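The Iststead Light Dues: Who Paid, Who Didn't, and Who Kept the Book

Our project set out to find how a small harbour paid for its light before anyone in London took an interest in it. The short version is that it mostly didn't. The long version takes up the rest of this report and most of my January.

The main source is the dues book kept at Iststead by a collector called Nnaji, who wrote a lovely clear hand whenever he was owed money and a terrible one whenever he owed it. Every vessel passing the bar was meant to pay 2 pence a ton. Fishing boats were let off. You will not be surprised to hear how many large trading vessels discovered, on nearing Iststead, that they were fishing boats.

We copied out 100 entries and sorted them by type of vessel, cargo and whether the money was handed over. In 21 of them the sum is written in and then struck through, with no reason given. The brig Plivum appears under this heading so often that we began to feel fond of her. Her master pleaded bad weather, a poor cargo and, in one case, that the light had been out and he could hardly be charged for looking at it. Nnaji let him off. I think I would have too.

The light itself was a coal fire in an iron basket until the harbour trustees were talked into oil lamps. Coal was cheap and bright when the wind blew, and useless in fog, when it was wanted. The lamps were steadier but needed a keeper who stayed awake, and the accounts show two keepers dismissed in the same winter. The second lasted long enough to order new curtains.
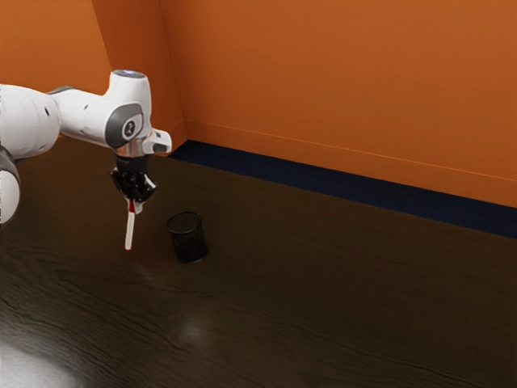
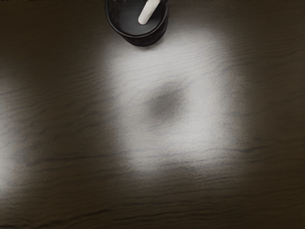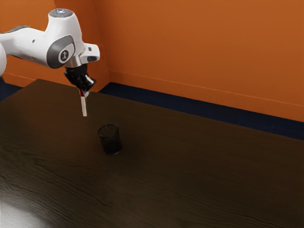
Ermira Spahić disagrees with nearly all of the above and has asked for her view to go in. The struck-through sums, she writes, are not kindness at all. "If you set them beside the Doltetti letters, the same masters turn up a month later carrying the trustees' own timber. I read the crossings-out as payment in kind. Nnaji wasn't soft, he was running a second set of books and this is the polite one."

I went back to the letters after reading that. She is right about the timber in the cases I could match, though the Plivum never seems to have carried any, and the letters stop well before the dues book does. We have left both readings in.

Things we would do differently: start with the letters, agree on how to spell the ships' names before typing them up, and check the opening hours of the record office – it shuts for lunch, and lunch is long.

Still to do is the map of the bar, which has moved since the book was written and won't line up with anything.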